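Every few months somebody publishes a gripper comparison, and every few months it's a table. Payload, stroke, weight, closing force, price on request. I've read enough of them to know that payload is the number people argue over, and that the loads I deal with are mostly cloth.

So in June, when Adi Hutapea asked me to help pick between the Fliston and the Umska for our handheld work, I said I'd do it on one condition: I wouldn't open either spec sheet until I'd had both in my hands for an afternoon. Adi said that was unscientific. Adi also had a budget form due at 4 and let me get on with it.

My view after that afternoon is that we're buying these things the way people buy kitchen knives off the television. The Fliston costs 159 more than the Umska, and for that you get a nicer box.
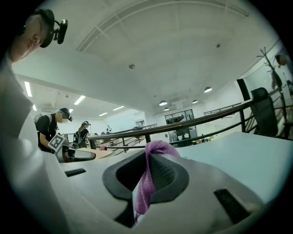

Cloth is a mean test, and I think it should be the first one anybody runs. A block sits there and waits for you. Cloth folds under the finger, bunches up, and hides the edge you wanted behind the one you didn't. A gripper that looks brilliant on blocks can spend 8 tries pinching air over a rag. The Umska did exactly that to me, and I still liked it better, for the boring reason that my wrist didn't ache when I put it down.

Wrists don't appear in the tables. Neither do cables, and I'd trade a good deal of closing force for a cable that leaves the handle in a sensible direction. If you want roughly 2,000 demonstrations out of a crew of human beings, the handle is the product. The fingers are an accessory.

The usual reply, which I got at length from a fellow at Pattinasarany, is that comfort is subjective. Sure. So is quitting at half past two with a sore thumb, but it shows up in the data all the same.

He had a better point about tracking. Marker cubes are ugly and stick out just where your other hand wants to be, and he'd like them gone. I'd like them gone too. I'd also like to know where my gripper is, so for now the cubes stay and I'll keep knocking them together on two-handed jobs.

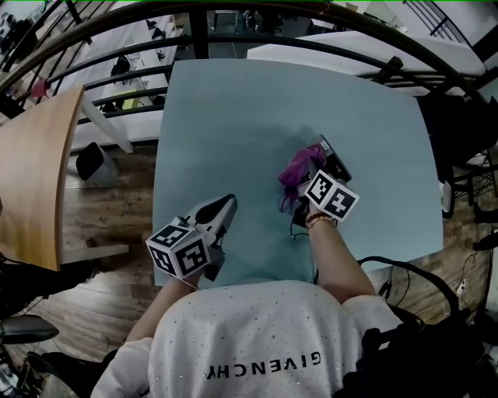 ## What I'd buy

The Umska, in pairs, with the softer finger pads. Adi wants to wait for the Tinow, which has been coming soon for as long as I've known Adi. If it arrives, I'll hand it a rag and we can talk about payload later.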